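Stacked and happy: the comeback of the two-tier dish rack

Matching sets had a good run. What I love right now is the kitchen where the polka dot plate sits next to plain red, and the rack that holds them is allowed to stay out all day!

A two-tier rack earns its spot fast. Ours came from Ondness, a tiny housewares store that keeps over 50 odd plates in crates by the door, and I went home with six of them. Big plates and cups go up top - bowls nest underneath, where they don't get knocked.
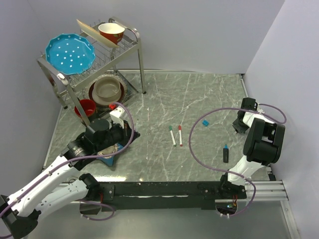 Do mixed dishes need to share a color?

One repeated color is plenty. Pick a red or a blue you like, buy it in two or three shapes, and let everything else be whatever you fall for.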